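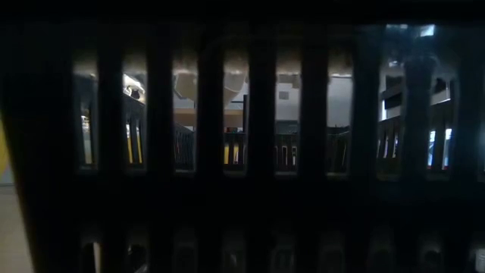
Cell 2 keeps dropping out overnight, tote in front of the side camera??

Trurkdale Automation Forum > Faults and Safety

pskevi_ch
ok need a sanity check before I go into a meeting about this. Tote handling cell, one arm, Prorau controller, fixed camera on a bracket at the side. Night shift gets a protective stop, no operator near it, fault 165. They reset, it runs, then stops again. By morning the log had 293 of them.

Went through the stored camera images. A bunch of them are basically all dark slotted plastic or whatever the panel is, right up close, bars and openings, and you only get the room in strips through the gaps. Bit of yellow striping, a pale wall, ceiling light. No use at all for finding a pick point. So vision has nothing to work from and the arm goes anyway?? That's the part that bothers me.

Has anyone seen 165 tied to a blocked view. Manual says "path supervision" and nothing else.

grindstone44
165 on ours was a bad encoder cable. Swap the cable

pskevi_ch
cable was swapped in June. Different cell same cable type, but yes this one too

savvas_k
Don't start swapping parts. You've got two problems and you're mixing them up.

One, something is sitting where it shouldn't, between the camera and the work. Two, the cell doesn't care. Second one is worse. When the match score drops below your limit what does the program do? On a lot of the Beltia integrations I've been in, the old pick position stays in the register and the robot just uses it again. Stale coordinates. Arm goes to where the last tote was, touches something, path supervision trips. There's your 165.

Check if there's a "result valid" bit and if anybody is reading it.

pskevi_ch
oh no

pskevi_ch
ok looked. bit exists. It's mapped. Nothing in the main routine reads it. I feel sick

lowbay_tom
been there. ours ran like that for a year

dr_fixture
I'd disagree with savvas on calling the second one worse. Robot hit a thing, supervision stopped it, that's the layer working. What I'd want to know is how a reset gets done that many times with no one locking out and looking. Who is pressing the button? From where?

savvas_k
Path supervision is not a safety layer. It's there to save the gearbox. Please don't tell people that it's a safety layer

dr_fixture
Didn't say it was rated. Said it stopped the arm.

savvas_k
You said "the layer working". Someone is going to read that and lean on it.

dr_fixture
fine. poor wording. Point about the resets stands

pskevi_ch
resets are from the HMI outside the fence. Operator on nights says you can't see the pick area from there so he resets and listens. LISTENS. He did write it up, twice, in the shift book, and it went nowhere. So I'm not blaming him and I'd like the meeting not to either

grindstone44
still say look at the cable

marta.conveyor
Could the obstruction be a tote parked on the wrong side of the stop? We had Fragkou pop-up stops that didn't come all the way up when air got low at night, totes would ride over and tip against the camera bracket. Looked a lot like what you describe, sidewall of the thing filling the whole picture. Compare line pressure day vs night before you move any brackets.

pskevi_ch
can't tell from the image if it's a tote. It's dark and slotted and way too close, that's all I'd swear to. Our totes are slotted but so is half the building. Will pull the air pressure trend, good shout

lowbay_tom
whatever it is DON'T just move the camera up so it sees over. did that. next thing blocked it from the other side and the offsets were all wrong besides

marta.conveyor
Yes and recalibrate if anything on the bracket has been bumped, even if it looks straight.

pskevi_ch
Update, quick one, on my phone. Cell is locked out. Air does dip on nights, compressor setback schedule. Not proof but it lines up with most of the stops, not all.

Changes going in:
valid bit read before every move, no result = stop at home and alarm
position register cleared after each pick
three 165s in a row needs a key reset and somebody at the gate looking in
compressor schedule, arguing with facilities now

Some of the stops happened with pressure fine so I dont think that's the whole story. Cable is getting tested, grindstone, happy?

grindstone44
yes

savvas_k
Good. Run it slow with a blocked lens on purpose before you hand it back. Cardboard over the camera. If it moves you're not done. And do it with an old good result sitting in the register, otherwise you've tested nothing.

dr_fixture
agree with savvas for once

pskevi_ch
cardboard test is tonight, 1,000 cycles after that with me standing there. will post the log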